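skamport_bride
We have 100 guests coming to the hall in Urivmont and I'm torn between a balloon arch and plain fabric draping behind the head table. The draping quote was 713 dollars, and oh, I do love the look of balloons!
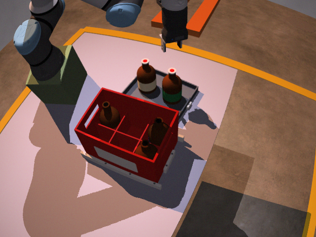 homside
Draping, please! Balloons sag by dinner - we had 2 arches at our June reception and both looked tired before the toasts.

malhotra2090
I have to disagree, with love. Ours held up beautifully all night, and the kids adored it.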